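# Fingers or Claws? An Afternoon With the Hand Tester at Surnar

January 17, 2018

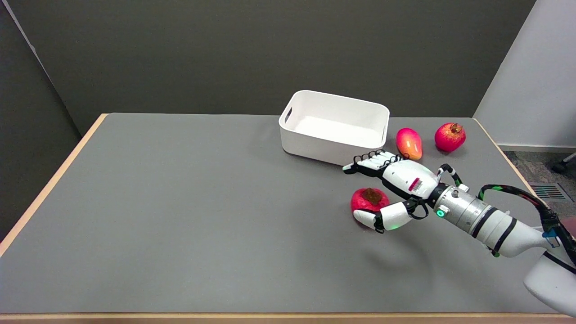
I went over to Surnar because I wanted to talk to somebody who has used a lot of robot hands and isn't selling any of them. The woman who runs their gripper testing fit the bill (she asked me to leave her name off, since she still has to get along with the suppliers). She has spent the winter comparing three: a two-finger claw from Walent, a suction cup from Vergara, and the Brevero, which is the one shaped like a human hand. We did most of our talking next to the Brevero, and the job that afternoon was fruit. There was a white plastic bin at the back of the gray mat, a mango, a couple of pomegranates, and that big white thumb hooked around the side of the nearer pomegranate.

"Everybody who comes in wants to see the fingers," she told me. "I get it! I wanted to see the fingers too. Then I spent most of December finding out what the thumb does."

I asked what she meant, and she held up her own hand and pretended to grab my coffee cup. With a round thing, she said, the four fingers are pretty forgiving. You can be off by a bit and they'll wrap around whatever is there. The thumb has to come in at the right place, and if it comes in too high the fruit squirts out the front and rolls away from you.

"A pomegranate is mean that way. It's heavy, it's slick, and it isn't really round when you get up close. It has those flat sides. A mango is a different kind of mean, because it's long and it wants to turn on you."

So which one wins? I'm an impatient interviewer and I asked that way too early. She laughed and made me wait while she went through her sheets. Each gripper gets 600 tries, same fruit, same bin, same starting spots on the mat. She was still 7 short on the Brevero, so she wouldn't give me a final number, but she was happy to tell me how it had felt.

"The Walent is the one I'd take home," she said. "Two fingers, open and close, that's it. It's boring and I love it. You tell it how wide, you tell it how hard, and it does the same thing all day long. Where it gets into trouble is skin. If I push hard enough to be sure of the mango, I leave a mark on the mango."

And the suction cup? She made a face. It's quick, and on boxes she says it's the best thing in the building by a mile. On the mango it did better than she thought it would, as long as she came straight down on the fat part. On the pomegranates it was a mess, and the crown was a big part of it. "If the cup lands anywhere near that little crown, you've got no seal, and then you're just poking fruit with a rubber cup."

The Brevero is slower than both. It also took her the longest to set up, and she had plenty to say about the cables, which loop out of the wrist and run back along the top of the arm. Her advice to anybody trying a hand like this for the first time is to move the arm through every position you plan to use, slowly, before you bolt down a single cable tie. "I had it routed beautifully for one pose. Then I asked it to reach across to the left side and everything went tight. I had to redo the whole run."

I wanted to know if all that fuss buys you anything. She thought about it longer than I expected.

"On gentleness, yes. I can close it around something soft and spread the squeeze out. With the claw, I've got two spots and all the force goes there. But I've got so many more joints to tune, and when a pick goes bad I have to figure out which finger did it. With the claw I already know. It's one of two."

We got onto the software after that, and I'll admit she lost me for a while (she has opinions about controllers!). The part I followed is that she kept the same arm program for all three and only swapped the grasp at the end. Her first log from the setup weeks had 947 picks in it, and she threw the whole thing out after she noticed she'd been lining up the fruit a little kinder for the Brevero. "I wasn't trying to. I just wanted it to look good. So now there's a printed sheet that says where each piece goes, and I follow the sheet."

Next up is a longer run, 2,000 picks with whichever two grippers are left, and she'd like to add lemons and something awful like a bunch of grapes. I asked if she had a bet on which one gets dropped. She said the suction cup, probably, and then she went back to moving the thumb.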